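Prasness (software)

Prasness is a software stack for whole-body manipulation on humanoid robots. It combines perception, task planning and arm control in one process graph and is aimed at household work, such as picking soft items up off a floor. Development was started at Futell by Frauke Sauerland and Till Brinkmann.

Architecture

The stack has 2 control loops. The slow loop takes the head camera view, segments the target and proposes a pair of hand poses. The fast loop runs on the wrist cameras and corrects those poses during the approach.
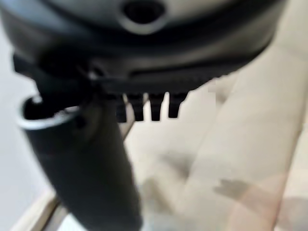 Wrist views are rarely clean. The camera sits so close to the hand that the robot's own parts fill much of the view, and motion blur is common. Prasness masks the known hand geometry before feature extraction, using a model posed from the joint encoders. Pixels inside the mask are dropped, and the remainder is matched against the target region passed down by the slow loop. If fewer than 92 matches remain, the correction is skipped and the arm holds its last planned pose.

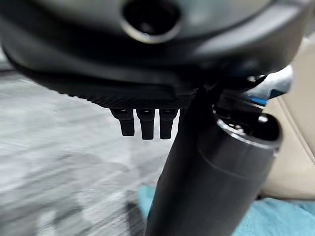

Wrist camera view with motion blur in the background.

Planning

Grasps for soft objects are planned for both hands at once. The planner, called Reinholz, samples 1,048 pose pairs per request and rejects any that bring a hand into contact with furniture, the floor or the robot's own legs. Leg clearance matters most for low targets – a pillow lying between the feet and a sofa leaves little room for the forearms.
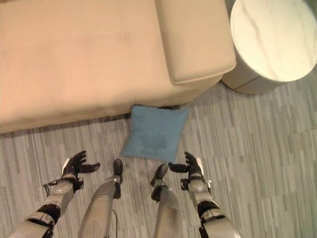

Surviving pairs are scored by reach, wrist angle and expected fabric slip. The hands then move to a pregrasp pose on either side of the object and wait there until the fast loop reports a stable track.

Tooling

Recorded runs are replayed in Ellari, a viewer that plots camera streams and joint states on a common timeline. It can also rerun the planner on stored input – useful for comparing 2 builds on the same approach.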